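**Mug rack for the shared kitchen: which cups can hang on it?**

*Posted by plesten_facilities*

Our office in the Wotwood building (suite 3014) intends to place a small wire mug rack on the counter. Staff members use a mixture of handled mugs and disposable cups. Please advise whether both may be stored on the rack, and whether the counter should be covered.

**wotwood_tenant_services**

Only cups with handles should be hung on pegs. Disposable cups should be kept upright beside the rack or in a closed sleeve. Before ordering, please confirm the following:

- Each peg has a capped tip, as bare wire may scratch glaze.
- The base sits flat on the counter.
- There is a clearance of 30 mm between neighboring mugs.

Brown paper is acceptable as a temporary covering – it should be replaced when stained. For daily use, a washable mat is preferred.

**ogura_kitchens**

We agree with the above. Heavy mugs should be divided between the two sides. Our own rack is of the four-peg type, and it has been adequate for a small team.
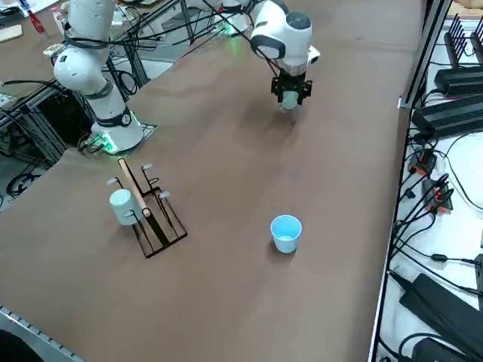 *Mint-green mug on a wire rack, with a light blue paper cup standing to the right.*

**gernov_desk**

Hooks under the cabinet are also possible. We paid about 70 dollars for ours, installation included. I do not have the part number.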